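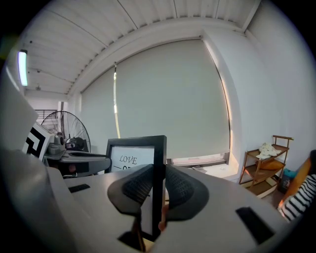
Kurero Hand Gripper Kit, Classroom Pack: Review After One Term

Posted 26 October 2023

Our robotics club bought the Kurero classroom pack for this year's household tasks project. The students use hand-held grippers to pick up and move ordinary objects, record each attempt, and train a small arm from the recordings. I run the club and did most of the setup. We started in September, so what follows covers normal use by high school students and nothing longer than that.

What you get

The pack has two grippers, spare finger pads, a set of printed marker boards, a charger, hex keys and a thin paper manual. Assembly took me one evening. The students could have done it, but the screws that hold the finger linkage are small and I didn't want to go looking for them on the floor. The manual skips a step between mounting the fingers and closing the shell. If the shell won't sit flat, take it off and check that the cable is in its channel.

Price was $200 per gripper when bought in the pack. Shipping was extra and slow.

The finger pads

These are the best part of the kit. The pads are black rubber with a dotted texture, and they hold hard, flat things better than I expected at this price. The black picture frame with LOVE on the card has become our standard test object. It is thick at the border and has a stand or backing at the back, so students have to think about where to grab it. Held upright by the sides, it stays put. Held by the top edge, it swings, and the swing ruins the recording.

Soft objects are harder. A folded cloth is fine. A crumpled one gets pinched between the pads and then slides out when the student lifts too quickly. We had the same trouble with socks. Cushions work if you take them by a corner.

The pads pick up dust. Wipe them with a damp cloth at the end of each meeting or the grip gets noticeably worse. We have replaced one pair so far after a student used them to drag a metal bookend along a shelf.

The trigger

The trigger is too stiff for younger students. Our ninth graders got tired after ten minutes and started using both hands, and you can see the wobble in the data. We loosened the return spring by one notch, and that helped. Going two notches makes the fingers open late. I would like to see an adjustment on the outside of the shell so you don't have to open it each time.

Weight is acceptable. The balance is toward the front, so a student reaching up to a high shelf will feel it in the wrist.

Tracking and marker boards

The boards need to be flat and well lit. We tape ours to foam board. The printed sheets curl if you just lean them on something, and a curled sheet throws the position off. Glare is the other problem. Our room has a big window and we keep the blind down for every recording session. Before we did that, we lost most of an afternoon's work to bad tracking.

Recalibrate whenever someone drops a gripper. They will drop it. Ours has survived three falls onto a hard floor with only scuffs.

Software

The recording software is plain and does its job. Each attempt is saved as a separate clip with a number, and you can mark it good or bad right away. My students have recorded 2,412 clips and we have had one corrupted file. Export is slow on our older laptops. A batch of 112 clips took long enough that we now start it before cleanup and let it run.

The labeling screen is poor. You type the object name by hand each time, so we ended up with "frame," "Frame," "pic frame" and "photo frame" in the same set. One student spent a whole meeting fixing that. A simple drop-down list would solve it.

Compared with the Rareck

We borrowed a Rareck gripper from the club at Torres for two weeks. It has a lighter trigger and a better manual. Its pads are smooth, though, and the picture frame slipped in them often enough that the students stopped asking for it. The Rareck also costs more and doesn't come with boards. For small plastic parts I would choose the Rareck. For household objects the Kurero is better.

Using it with a group

Two grippers is enough for 6 students if you rotate. One holds the gripper, one resets the object, one watches the laptop. With a larger group, people stand around. The resetting job is the one they complain about, so we switch after every ten attempts.

We are entering the tidy-up event at the Ovlow meet with a model trained only on our own recordings. It puts the frame back on the shelf on most tries. It still fails with the cloth.

Good: pads, sturdy shell, reliable recording, fair price.
Bad: stiff trigger, missing step in the manual, labeling screen, shipping.

Rating: 4 out of 5. I would buy it again for a club. For middle school, try the trigger first.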